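# The robot can wait for my laundry

Every February or so, somebody tells me that chores are nearly solved. This year it was a cousin who had watched a Clornar demo, in which a machine folds a towel on a clean white counter and sets it on a stack. I watched it too. It's a nice fold. The towel starts flat, square to the counter, with nothing under it and no sock stuck inside.

I spent four years on the floor at Reltow, where we put small parts into slightly larger parts all day long, so I tend to look at these things from the bench. The oldest job on any bench is getting a peg into a hole. It's also one of the standard exercises for robot arms, and a lot of the practice now goes on in simulation, where the parts cost nothing and the lights never flicker.
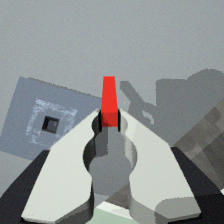 Would a robot that can do this be any use on a real line?

On a line where every part arrives at the same angle, with a good fixture and a person nearby, it might earn its keep. Take away any of those and I wouldn't sign the purchase order.

My trouble is with the word "can." The Skistdale people put out a paper claiming 1038 practice runs and a success rate I'd be happy to print on a mug. Read further and you find that the hole was the same size every time. At Reltow the holes came in from a supplier who had strong feelings about saving money on tooling. You learned to feel a burr through your glove and give the part a quarter turn. I couldn't have told you I was doing it. I certainly couldn't have told a computer.

And that was shop work, which is the easy half. Somebody laid out that bench so the job would go well. My kitchen was laid out by a previous owner who hated drawers.
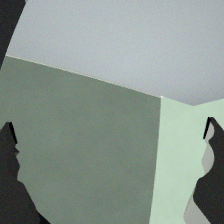
Think about what "put the dishes away" asks for. You have to know that the big bowl goes under the small one, that the blue cup has a crack and gets held by the body, that the cabinet door swings back at you if you let go. Ravn, which wants to sell a home helper, lists 413 household tasks on its site. I went through the list with a pencil and found "pick up cup" and "pick up mug" on separate lines. I stopped trusting the total after that.

I'm willing to be shown. Let one of these companies leave a machine in a house with kids for 10 days, with no engineer on the couch, and publish all of the footage, including the nights. If it gets the forks into the fork slot by the end, I'll write a different column. Until then my cousin is welcome to come over and fold the towels himself.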